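# Evaluating the Pedenum Kitchen Kit: Final Project Report

Submitted January 10, 2019 by Mitra Safavi and Remo Auer
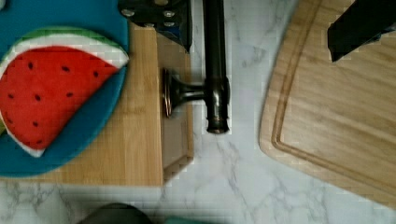 Shagufta Kazmi's remark on our draft was that a kit sold to schools should be judged on what a class can get done with it in one term, and that our first version spent too long on the arm and too little on the manual. We have reorganized the report with that in mind. The arm now gets one section and the software and documents get two.

## What we were asked to do

The department is deciding whether to buy the Pedenum kit for the second-year automation course. The kit is sold by Haberkorn as a complete package: an arm, a gripper, a camera for the wrist, a control box and a program called Isia that runs on an ordinary laptop. We had one kit on loan for the fall term and were asked to report on set-up, daily use, reliability and cost.

We chose pick-and-place work on a kitchen counter as our test. The main task was to pick up a piece of play food and move it between a plate and a cutting board. The fabric watermelon slice became our standard object for most of the term. Felt is forgiving if the gripper comes down too hard, but it bends, and a soft wedge does not always come up the way it was lying.

## Set-up

Unpacking and assembly took us 3 lab sessions. The printed guide covers the base and the arm well. It is much weaker on the gripper. The drawing for the wrist bracket shows the bolts from one side only, and we put the bracket on backwards the first time. Rozália Bozsik, who had the kit before us, had pencilled a correction in the margin, which we found afterward.

Calibration is done through Isia. You move the arm by hand to a set of marked points and press a key at each one. It works, but the program gives no warning if you skip a point. We did that once in December and lost an afternoon to picks that were all off to the same side.

## Test method

Each trial started with the slice on the plate. The arm had to lift it, carry it across to the large cutting board and let go. We counted a trial as a success if the slice ended up completely on the board, in any orientation. Dropping it on the counter was a failure, even if it landed close.

We ran 1,081 trials over the term. Of these, 261 were failures, so the kit succeeded a little more than three times out of four. We sorted the failures by watching the recordings from the wrist camera:

- Missed pick: the gripper closed beside the slice or on the plate.
- Slip: the slice was lifted and fell on the way.
- Bad release: the slice stayed on the gripper or fell off the edge of the board.
- Software stop: Isia froze or lost the arm.

Missed picks were the largest group by a wide margin. Many came just after somebody had bumped the plate. Isia can look for the plate again before every pick, but the setting is turned off by default and is only mentioned in the appendix.

Slips were mostly our own doing. We had the travel speed set too high for the first weeks. Once we brought it down they became uncommon.

## The arm and gripper

The arm is sturdy for its price. None of the joints loosened, and the motors were quiet enough that we could talk over them. The gripper is adequate for soft and light things. We would not use it for glass.

The wrist camera is the best part of the package. Its view is close to the work, so a bad approach is easy to spot on the recording. The drawback is compression. The picture turns blocky along dark edges, and students who want to do their own image processing will notice.

## Software and support

Isia is easy to start with and hard to go further with. Simple programs are built from blocks, and the first-year student we borrowed had a working pick within one session. Writing your own code is possible, but the commands are listed without samples. We sent 8 questions to Haberkorn. All were answered, though two of the answers pointed us back to the page we had asked about.

We also looked at Fosirix, the add-on for scheduling longer runs. It is sold separately. It let us queue trials and walk away, but a frozen program still needed a person to restart it, so we got less out of it than we had hoped.

## Recommendation

We recommend buying the kit for the second-year course, without Fosirix. The course notes should include a corrected bracket drawing and a calibration checklist, and the plate search should be switched on for every class.

Gudrun Schwerdtfeger has asked whether two groups could share one kit. We think so, if each group saves its own calibration file. Switching files takes a minute or two – recalibrating takes most of a session.

The trial log and our Isia programs are in the shared course folder.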